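Home | Issues | Authors | Submit | Help
Print this article | E-mail this article

3. Gathering the Demonstrations

3.1 Why we collect by hand

When we started on Kanillow, our plan was to drive the arm by remote control and record whatever it did. We stayed with that plan for most of a season, and we are grateful to everyone who sat patiently at the controls, but the pace was slow and people got tired long before the data got interesting. A person who can set a bottle on a coaster in a couple of seconds needs far longer to do it through a joystick, and the motion that comes out at the end is a stiff, worried sort of motion that we did not much want a policy to learn. So in January we moved the whole effort over to hand-held grippers, with a wide camera on the tool itself, and we have been a good deal happier since.

The full set now holds 3,908 demonstrations. Of these, 1,071 are what we call placing episodes, in which an upright container is picked up, carried a short way and put down on a marked spot. The rest cover opening and closing doors, stacking, and tidying soft things into bins. This section is mostly about the placing episodes, as they gave us the most trouble and taught us the most about how to ask people for examples.

3.2 Rooms and objects

We wanted ordinary rooms, with ordinary things left lying in them. Our first sessions at the Lalotville site were held at a bare bench under even light, and the policy trained on them did beautifully at that bench and poorly almost everywhere else (a result that will surprise very few readers). From then on we asked each demonstrator to leave the surroundings alone. Books could stay on the table, cabinet doors could stay open, and toys could stay on the floor. The only thing we arranged ahead of time was the object to be handled and the place where it should go. For the placing episodes that place was usually a coaster, which is small enough to make the task a fair test and cheap enough to hand out freely - we gave a packet of them to every site. Figure 3 gives the view from the tool in one such episode, with the bottle standing on its coaster between the fingers.

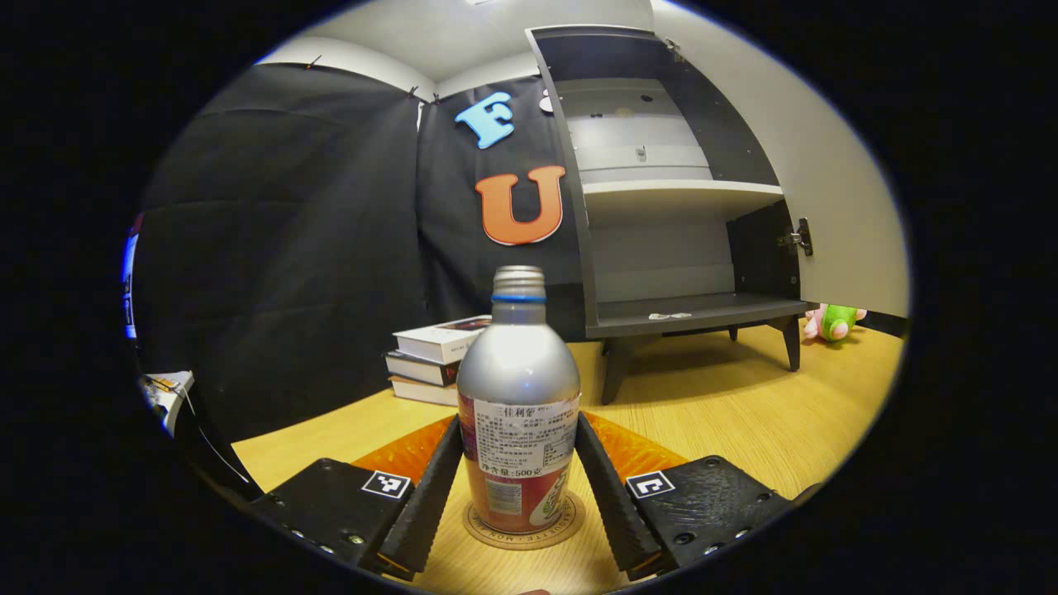
Figure 3. Placing episode, view from the hand-held gripper.

The choice of objects took more thought than we had expected. Toshiko Noguchi drew up the first list, and she leaned on purpose toward things that are awkward to look at: shiny metal, clear plastic, busy labels, caps in the same color as the body. Metal bottles turned out to be the hardest of the lot for our early models, as the reflections shift with every small turn of the wrist. We kept them in at a higher rate than a normal kitchen would call for, and we would do the same again.

3.3 Instructions to demonstrators

Demonstrators were given one page of instructions and a short practice period. We asked them to approach at a natural speed, to close the fingers only once both were level with the object, and to hold still for a moment after letting go. That last request sounds fussy, but it gave us a clean ending for each episode and saved Saqib Memon many evenings of trimming. We also asked people not to restart after a clumsy approach. If a finger brushed the object on the way in, they were to correct and carry on, and these small recoveries are kept in the training set with everything else.

Each finger mount carries a printed marker, from which we read the opening between the fingers at every time step. When a marker was lost for a short stretch, we filled in the value from its neighbors. When it was lost for longer, we dropped the episode.

3.4 Checking and removal

Every episode was watched once from start to finish by a person other than the one who recorded it. We removed 439 recordings at this stage, and the total given above is what remained afterward. Most were dropped for lost tracking, and a smaller share because the demonstrator had begun with the object already in the grip. The viewing software came from our colleagues at Tollotier, who put up with 5 rounds of change requests from us and were very kind about all of them.

Previous section | Next section | Back to top

Related articles
Door Opening from Short Hand-Held Recordings
The Amano Set: Household Objects with Reflective Surfaces
Estimating Finger Width from Printed Markers
Notes on Training Demonstrators at Several Sites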